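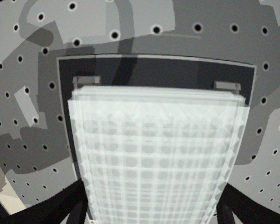

The Plukdale Weighbridge Levy is a local charge on goods carried through the market town of Plukdale, and one of the liveliest small chapters in the district's tax history. It began as a flat fee on every loaded cart and grew into a schedule of rates that traders learned by heart. Packaging was the great puzzle. A pale, see-through object with a fine grid across its face and a thick layered rim, narrowing toward the bottom, is just the kind of article that could set a clerk and a carrier arguing for half a morning: was it goods, or was it only what the goods came in? The schedule gave no answer, and the arguments over it shaped almost everything that followed.

Search this site Enter keywords Go

Home Regions Public finance Levies and duties Index

Origins

The levy was brought in by the Thakur ward council to pay for the bridge over the Lorik, a fast little river that had washed away two earlier crossings. The first rate was set by weight, with loads under 300 kilograms passing free. Growers loved the free band and used it brilliantly, splitting their loads among cousins and neighbours so that whole harvests crossed the river without a cent being paid. Receipts in the opening year covered only 62 per cent of the bridge repayments.

The Vomum revision

The council's answer was the Vomum revision, named after the hamlet where the hearings were held. It dropped the free band to a token amount and added a yearly permit, which let a carrier cross as often as he liked. Roughly 500 permits were sold in the first season, well past what anyone on the council had hoped for. Containers were exempted if they came back empty by the end of May, a wonderfully optimistic rule that kept the weighbridge clerk busy with claims right through winter.

Rekha Kushwaha, whose history of the ward is still the best place to start, calls the revision "a tax designed by people who had finally met their taxpayers". Her chapter on the hearings is a delight, full of shouting, bad arithmetic and some very shrewd questions from the onion growers.

Decline and later views

Once the bridge was paid off, the case for the levy weakened. Shopkeepers on the far bank argued that it favoured large carriers, and the ward election that followed was fought on little else. The winning side halved the permit fee and folded the rest into the general property rate, where a trace of it survives as a line on the annual notice.

Deepika Mudaliar takes a different view from Kushwaha, holding that the levy was fairer than the rate that replaced it, as households with no goods to move now pay toward the roads used by those who do. The old permit books are kept at the ward office in Thakur and can be read on request.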